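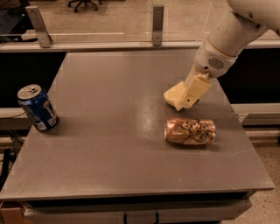
Maximiliano Paredes objects that remote control teaches the operator's habits along with the task. Begoña Moya, who runs demonstrations at Plustard, accepts the point. "We rotate operators every 15 episodes," she said. "The habits average out — mostly."
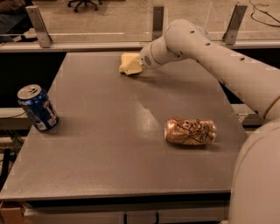
Hand guiding gives cleaner wrist paths, in her view, but it puts a person's arms in the camera view. Her group records by remote control for that reason. A can on its side, like the orange one, calls for its own set of 200 episodes; an upright can gets 100.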